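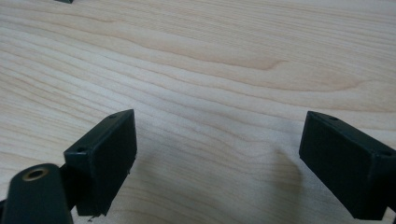
The Celtora hardwax oil is sold in a single clear grade, matt, for indoor tables and worktops. I bought the larger tin to refinish a kitchen table and have since used what was left on two shelves and a chopping board stand. The table is the piece I have lived with longest, so most of these notes concern it.

Preparation matters more than the leaflet suggests. It asks for a final sanding at 120 grit. At 120 the oil goes on unevenly and pale timber turns blotchy near the knots. I went to 180, vacuumed, wiped down with a barely damp cloth to raise the fibres, let the top dry overnight and sanded once more by hand. Any finer and the wood stops taking the oil.

Application is by lint-free cloth or short-pile roller. The roller lays down too much. A cloth folded into a flat pad gives better control, working along the grain in strips no wider than the pad. Leave it 40 minutes, then buff off everything that has not gone in. Miss a patch and it dries sticky, and the only cure is a rub with a white pad and a little fresh oil.

The maker says two coats. I put on three, the last one very thin. Drying between coats took a full day in January with the heating on low. The smell is strong for the first evening and gone by the third — keep a window open, and lay used cloths flat outside to dry, as oily rags can catch fire by themselves.

Colour change is slight. Every oil warms pale wood to some degree, and this one does so less than the Bansal oil I used before, which went yellow within a year. Samer Semaan, who lent me his sander, prefers the Bansal for oak and I would not argue with that.

Resistance to water is good. A wet glass left for 5 hours made no ring. Red wine wiped up after ten minutes left nothing. Hot pans are another matter: a casserole dish straight from the oven gave a dull white mark that needed local sanding and a fresh coat. Turmeric stains, as it does on everything.

Repairs are the main argument for oil over varnish. A scratched area can be rubbed back and re-oiled without touching the rest of the top, and after a week the join cannot be found.

Complaints: the lid deforms the first time it is levered off and does not reseal well, so the last fifth of my tin skinned over. Decant it into a small jar, filled to the brim. The leaflet is printed in very small type and leaves out cleaning advice altogether. Plain water with a drop of washing-up liquid is enough.

Rating: 4 out of 5. One mark off for the lid.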